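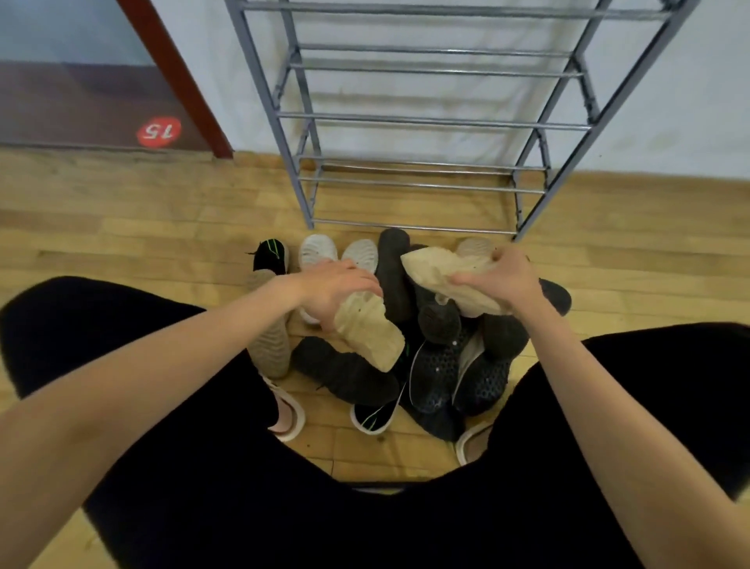 The fault covered in this report is a pairing error followed by an uncommanded grip closure, both in the sorting stage of our shoe-handling task. The task is to take a mixed heap from the floor and place it on a rack in matched pairs. Human demonstrations supply the training data, and the order of work matters. With a heap in front of an empty rack, a person can hold one beige shoe in the left hand while the right hand lifts a second one of the same pale fabric, the upper folding between fingers and thumb. Our arm has one hand, so it must store the first shoe's identity and search for the second alone.

September 4 min read
By the Rainer group, Dernberg workshop course
Shares: 19 | Comments: 4

Test setup

The arm was a Drovitz bench unit with a two-finger gripper. Control software was Korudgate, run with the default grip settings. We ran 139 pick attempts. Each attempt was logged with wrist force, finger gap and the label given to the shoe.

What went wrong

The first fault was in matching. Dark knit shoes were given the same label whenever the sole was hidden. The planner then paired shoes of different sizes and sent both to the same rack position. This occurred in 30 attempts and was treated as a quality problem only.

The second fault was a safety matter. On a Tuesday run the gripper picked up a soft shoe, the upper collapsed, and the measured finger gap dropped below the "empty hand" limit. Korudgate reported a missed pick and restarted the cycle with the shoe still held. The arm swung back over the heap, opened, and closed again at full force while a group member was reaching in to reset the shoes. The fingers closed on a sleeve. The stop button was pressed and there was no injury.

Cause

The empty-hand check used finger gap alone. A stiff shoe keeps the fingers apart, but a folded knit upper does not. The restart also skipped the area check, which was called only at the first start of a run. We had read the manual as saying it was called every cycle — our mistake.

Changes made

Wrist load is now read together with finger gap before a pick is marked as missed. A missed pick stops the arm and waits for a key press. Closing force is limited until contact is confirmed. Resets are done with the arm powered down.

The matching fault is still open. A second view of the sole would probably help, but the mount for it has not been built.

Contact: Rainer group, Dernberg | Back to top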